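About us

Trastside is a hire and table-laying firm based in Olport. We supply tables, cloths, crockery, cutlery and serving things for parties, works dinners, funeral teas, school fairs and club suppers. We deliver, set up, and come back for everything afterwards. We don't cook, though we work alongside several caterers in the town and can pass on their details if you ask.

How we started

The firm began with 14 folding tables and a van, kept in a rented unit behind the old bus depot. Most of the early work was village halls, where people had a kitchen and plenty of food but nothing to put it on. We still do a good deal of that work. The van has been replaced twice. Four of the original tables are still going out, with new feet.

We moved to our present building on Bemen Road when the depot site was sold. It has a loading door at the side, a wash room with two commercial dishwashers, and a long packing room at the back where orders are made up. The building is 1548 square feet in all, and the tables take up more of it than we would like.

What we do

Our smallest orders are for 30 place settings. Anything below that and the delivery charge makes it poor value, so we suggest you collect. Our largest regular job is the Bakilana summer fair every May, which takes most of our stock and all of our staff for two days.

You can hire china and steel cutlery from us, or buy disposable plates and cutlery for events where washing up isn't practical. Many customers mix the two – china at the top table and disposables on the buffet. We are happy to work either way and we don't push people towards the dearer option.

How we lay a buffet

The cloth goes on first and is pulled straight before anything is set down. For outdoor events and children's parties we use plastic cloths, which can be wiped between courses. Linen is available for everything else, in white or cream.

Cutlery comes next, while the table is still clear and there is room to work. Disposable pieces are taken from their bags and sorted by hand into a divided caddy, with spoons together, forks together and so on. They go in with the handles down, so that a guest can see at once which compartment holds what. Anything split or bent is put aside. It is slow work if the pieces have tangled in the bag, and new staff usually start on it.
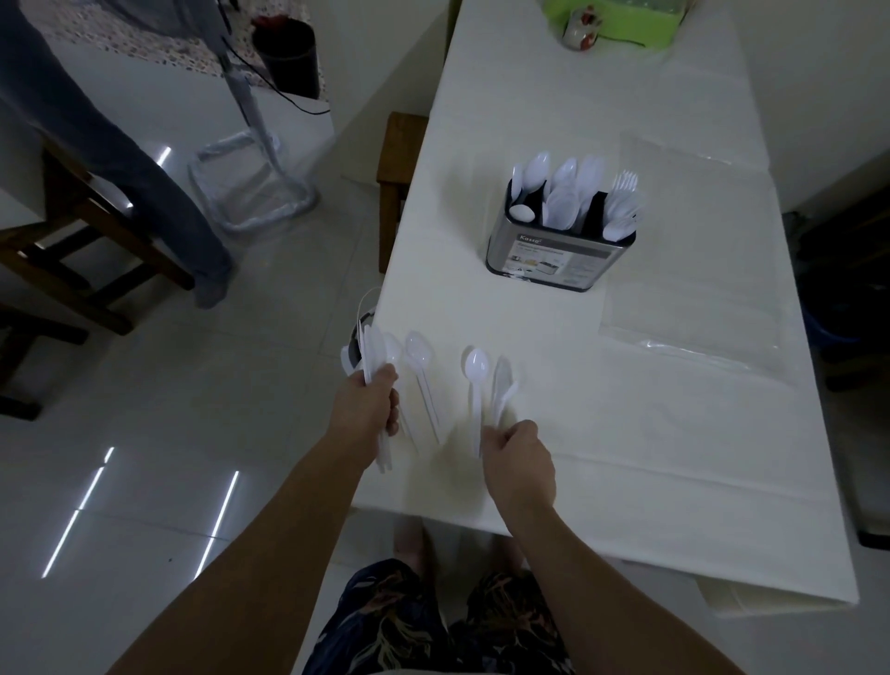
Hygiene and storage

Everyone who handles tableware washes their hands before starting and again after moving furniture or boxes. Disposable cutlery stays in its bag until it is needed. Part bags are closed, dated and used first on the next job.

China and steel are washed at our own premises, even when they come back looking clean, so please scrape plates but don't spend your evening washing them. Caddies, jugs and serving trays go through the same wash. Crates are stacked off the floor, with glasses nearest the door as they are the items most often forgotten.

Breakages

We allow a small number of breakages on every china order. Above that we charge the replacement cost, and the price list shows what each piece comes to. Please keep broken items in the crate – we need them to check the count against the delivery note. Lost teaspoons are charged in the same way, and there are always a few.

Working with us

Our full-time team is small and we take on extra people in spring and early summer. Shifts are mostly laying, clearing and packing, with some lifting. You don't need experience, as we train everyone in the packing room before they go out on a job. Drivers need a clean licence.

Delivery area and bookings

We deliver throughout Olport and to the villages along the Bakilana road. For places further out, please ring first, as it depends on what else the van is doing that day. The furthest we have taken a full order is over the county line, and we would think hard before doing it again.

Bookings for the summer fill early. A deposit holds the date and the final numbers can be changed up to a week before delivery. The warehouse can be visited by appointment if you would like to see the plates and cloths before choosing.

Page last updated 26/08/2021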